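Povano Desktop Paper Trimmer, the 12-inch one

I own more paper than a person without a printing press should. It started with one packet of origami squares and got out of hand over a winter, and at some point I noticed that I was spending more on having other people cut my paper than on the paper. A packet of pre-cut six-inch squares costs about what you'd pay for a stack of full sheets, and the full sheets make four times as many squares if you have a way to cut them straight. I did not have a way to cut them straight. I had kitchen scissors and confidence.

So, the Povano. I bought it in December, when every craft store in the county was pretending that trimmers make good gifts, and I've now used it long enough to have opinions.

Out of the box it's a plastic bed with a metal rail down one side, a little sliding carriage with a blade in it, and a fold-out ruler arm that looks like an afterthought and turned out to be the best part. No assembly. The instructions are a single folded sheet in very small type, and the sheet itself was cut crooked, which I chose not to take as a sign.

The claims on the box are that it handles 10 sheets at once and that one blade is good for 3000 cuts. The first is true if your sheets are the kind you can read a newspaper through. With ordinary copy paper I get five clean ones, and the sixth comes out with a sort of beard. With cardstock you do one at a time and you lean on it. As for the 3000 cuts, I kept a tally on the back of an envelope, because I am that person, and the blade started dragging at 972. It didn't stop cutting. It just began to chew the last half inch of every sheet, like a dog with a slipper.

Replacement blades come in packs of 3, and they snap in without tools once you've worked out that the carriage has to be at the very top of the rail. I worked this out on the second day.

Accuracy is where it earns its keep. I cut a test batch of squares from a pad of Ornel 100-gram, and when I folded them corner to corner, nearly all of them met. My old Bergeron guillotine, which weighs as much as a toddler and has the same attitude to fingers, was never that good. It pulled the sheet toward the blade as it came down, so every square was really a very shy trapezoid. You don't notice with a paper boat. You notice with anything that has more than twenty folds in it, usually at fold nineteen.

The grid printed on the bed is in inches, with centimeters along the bottom edge in a gray so pale that I assume somebody lost an argument about it. After a couple of months of use the inch lines have begun to wear off too, right where the blade track meets the bed. I've gone over mine with a fine marker. It looks terrible and works fine.

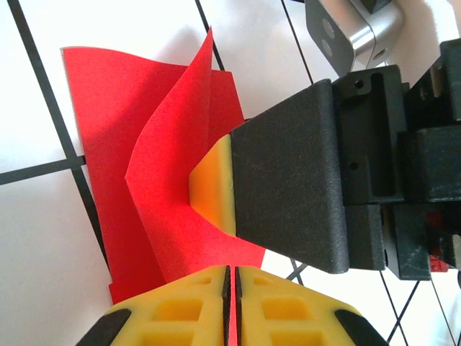
Color matters more than I expected. Cheap red paper, the sort dyed on one side only, shows a white hairline along every cut if the blade is even slightly dull, and by the time you've folded it the hairline has become the main feature. Paper that's colored all the way through hides it. If you mostly buy the cheap kind, change the blade early and don't wait for the beard.

A few complaints. The rubber feet slide on a varnished table, so mine sits on a damp dishcloth. The clear strip that holds the sheet down builds up static and will lift a thin sheet back toward you just as you've lined it up. And the ruler arm has a hinge that I'd give another year at most.

I got mine at Gemcombe, the art supply place with the parking lot nobody can get out of, and they had the 15-inch model next to it for a bit more. If you cut anything bigger than letter size, buy that one. I didn't, and I have since turned a lot of large sheets diagonally and sworn at them.

Four stars. It would be four and a half if they'd printed the centimeters in black. The Bergeron is in the garage, blade locked, free to anyone who wants to carry it.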